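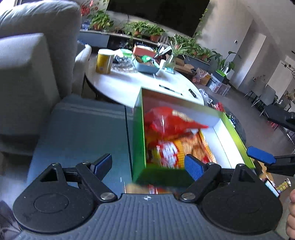 What counts as a snack box in this set?

Any open cardboard box used to gather wrapped snacks in one place, whatever it was sold for and however full it is.

Print this page | E-mail this page

Sillwood Snack Boxes: README

Contents
- items.csv: 697 rows, one per packaged item
- rooms.csv: 5 rows, one per room
- labels.txt: the 11 item types, one per line
- photos/: 200 stills
- CHANGES.txt

Maintained by Shiela Layug. Item types drawn up with Crisanto Barredo.

Summary

The set covers snacks at home between the shopping bag and the cupboard: on the table, in a tray, in a box, on the rug. Most of the items are single-serve packets. The rest are canisters, cartons, cans and small wrapped candies. Rooms are ordinary living and dining rooms with their usual furniture and plants left in.

Every item row has a room, a type, a main color, a second color if there is one, and a resting place. The resting place is the surface or container directly under the item. A packet in a box on a table gets "box". A tray on the same table gets "table".

The Tisden room

This is the room with the green box. The box is cardboard with a white interior and has its own row under containers. Around it are a light gray sofa, a round white table, and a long low gray cabinet under a wall-mounted television. Pothos vines hang beside the screen and there are more potted plants along the cabinet top. The spider plant in the glass vase is on the round table and is typed as "plant", so filter it out if you only want food.

The yellow canister is one item in every still it appears in. Pens and markers on the table are typed as "other". So are cups.

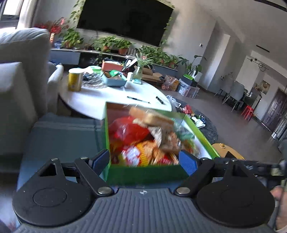 Item types

1. bag (sealed, soft, puffed or crinkled)
2. packet (sealed, flat)
3. wrapped bakery
4. wrapped candy
5. carton
6. canister
7. can
8. tray or basket
9. box
10. plant
11. other

Bags and packets are the pair people mix up. If the package holds its own shape when laid down, use bag. If it takes the shape of what is inside, use packet. We did a second pass on these two types in December and changed the labels where the first pass had been careless.

Clear wrapping is a special case. The main color is the color of the food, and the printing goes in the second color column. A pale pastry in clear film with red characters is therefore "pale gold, red". Text on packages is not transcribed and there is no brand column.
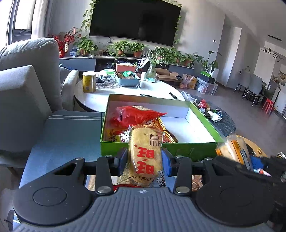

Wrapped pastry and the green box, partly filled. Type 3 and type 9.

Known problems

- Small candies in a pile get one row for the pile. The row count is lower than the number of candies.
- "Orange" and "yellow" are used loosely. Printed snack bags often have both, and the order in the two color columns does not mean much.
- The Pascual room was labeled first, before "tray or basket" was a type. Its trays are still under "other".
- Flavors are left blank throughout.

Loading

Files are comma-separated, UTF-8, with a header row. Open items.csv first and join to rooms.csv on room_id. Vatitska users can import the folder as it is.

Print this page | E-mail this page

Comments (3)

marrow_st
Is a lidded plastic tub a canister or a box? I have it as box in mine.

Shiela Layug
Canister if it's round. Square ones go under box.

dcole
Pascual trays still under other, row 200 and on. Would be good to get that fixed before I merge mine in.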